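Pudisitz assembly cell: progress report to Rernstead
Prepared by Apolline Lemaire, August 31, 2020

Dear Pascal and everyone at Rernstead,

Thank you for your patience with us this summer. I had hoped to write with nothing but good news, and there is plenty of it, but I would like to begin with the fault that cost us six working days, as you will surely want to hear about it from me first.

On run 344 the arm kept pushing down on a memory module after it should have stopped. The force limit had gone back to its default setting when we restarted the controller, and our startup check never looked at that value (it does now!). One slot latch cracked and a fingertip pad had to be replaced. Everyone was outside the marked area, I'm very glad to say, and the stop button did its job.

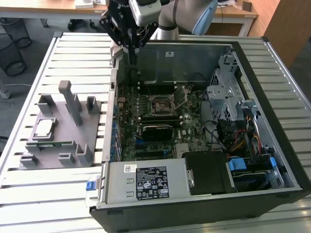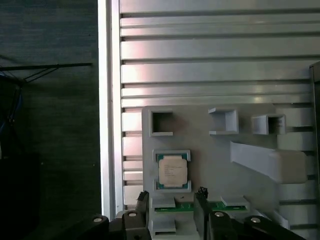 The parts fixture, with a processor and a green board in their holders.

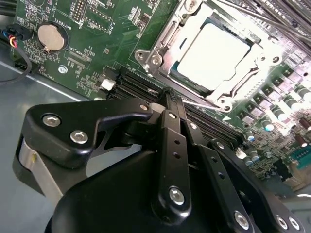

We have since set the limit at 70 newtons in the controller itself, where a restart can't touch it, and the arm will refuse to move if the number it reads back is different. The people at Ouellet, who look after our gripper, went over the finger linkage with us and were kind enough not to charge for the visit. They did find a little play in one joint, so we'll keep an eye on that.

The repair and the spare pads came out of the Stelument parts budget and we don't need to ask you for more. The processor work is back on schedule. Memory is still eight days behind, and I expect to catch up in September if the new pads hold.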